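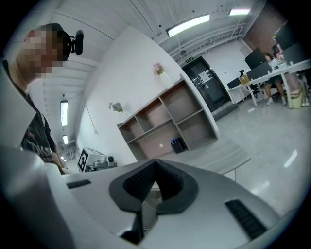

Hala Bitar wrote to say that I should stop reading labels and go see the spring for myself, and that if I still thought Vorell was tap water in a nice bottle after that, she'd let the matter drop. So in December I went to Hullmont for the winter open day at the Brondora bottling plant. I paid my own way and I drank a great deal of water.

For anyone who skipped the earlier post: Vorell is the one in the tall bottle with the mountain on it. There is no mountain in Hullmont. There is a long low hill with a cell tower, and the plant sits at the foot of it behind a gravel lot, next to a tire place.

You sign in at a folding table and get a sticker and a hairnet. The first stop is a film. It runs a good while and most of it is slow water over mossy rock, with a voice telling you that the rain now in your glass fell 3,000 years ago. I asked the guide afterward how they had dated it. She said there was a study. I asked if it was posted anywhere and she said she'd find out, and to be fair to her she did come back, and the answer was that it was an internal study. I wrote that down and we moved along to the wellhead.

The wellhead is a steel cap in a concrete room. It's kept very clean and I have no complaint with it, but it isn't what I'd call a spring. The water comes up from 103 feet by pump. The sign says "naturally rising source," and when a man in our group pointed at the pump, the guide explained that the water rises naturally to a certain level and gets help after that. My parents' well did the same thing. It also tasted of nails, so Vorell wins that round.

The filter room was the best part of the day, and I wish they'd given us longer there. The technician on duty clearly liked his work and would have told us anything. He went through the sediment stage and the carbon stage and the UV lamps, and he explained how they decide when to change a cartridge (pressure drop first, calendar second). He also said, without any fuss, that the finished water is filtered enough to take out some of the minerals, and a little is blended back so that every batch tastes alike. I thought that was sensible. It does sit oddly with the words "untouched by human hands" on the case I have at home, and with the film. The guide got us moving fairly soon after.

Then the bottling line. You watch it from a walkway behind glass, and it's loud even there. I like bottling lines. I could stand over one all afternoon, any product, I don't care what's in the bottles. The rinser is quick and the capper is quicker, and every so often a bottle with a crooked cap gets nudged off the side into a bin. I asked where the rejects go and was told 100 percent of the plastic is recycled. I asked whether that meant the rejects here or all the bottles they sell. It meant the rejects here. 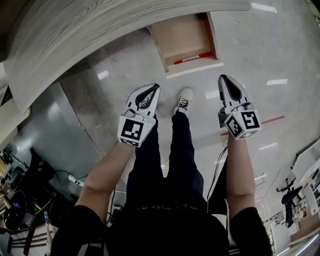 The tasting is at 2, in a side room off the gift shop, and this was the thing Hala had told me would change my mind. Each person gets a row of small cups on a paper mat. Vorell still, Vorell sparkling, a rival brand they don't name, and Hullmont town water. You're supposed to guess which is which and write it on a card.

Now, I have some objections to the setup. The Vorell was cold and the town water wasn't. Anyone who has left a glass on the nightstand knows what that does. The cups were also set out in the same order for everybody, and the cards from the earlier group were still sitting in a basket by the door where you could read them if you were so inclined. I let my cups stand until they had all come up to room temperature, which annoyed the woman running the table, and then I tried them again. I could pick out the sparkling. Past that I was guessing. I put the rival down as Vorell and Vorell down as the town water, and I gave the town water the best mark for taste.

My neighbor got them all right and was very pleased. She'd done hers cold.

The gift shop sells the water, naturally, and also candles. I don't know what a candle has to do with an aquifer. A case costs less there than at my grocery store but not by enough to cover the gas. I bought one bottle for the ride home and I'm using it again now, filled from the kitchen faucet.

Lunch was a better story. Skip the snack cart and walk five minutes up the main road to Mansour, a lunch counter with a handwritten menu. I had lentil soup and a flatbread with cheese and thyme. They bring a pitcher of town water to the table without asking. It was very good.

Would I send you? If you like machinery and you're passing through, yes. The parking is free, the staff are decent people, and the technician alone is worth the hairnet. Go in the morning, when the groups are smaller – ours was too big for the filter room and half of us stood in the hallway. Kids will be bored by the film. Wear something warm for the walkway.

As for the label, I still think what I thought. It's clean, well-run groundwater that has been filtered and adjusted by people who know what they're doing, and I'd trust it more if the bottle said so. I've asked Brondora in writing for the dating study. If it comes I'll put it up here, and Hala gets to say whatever she likes in the comments.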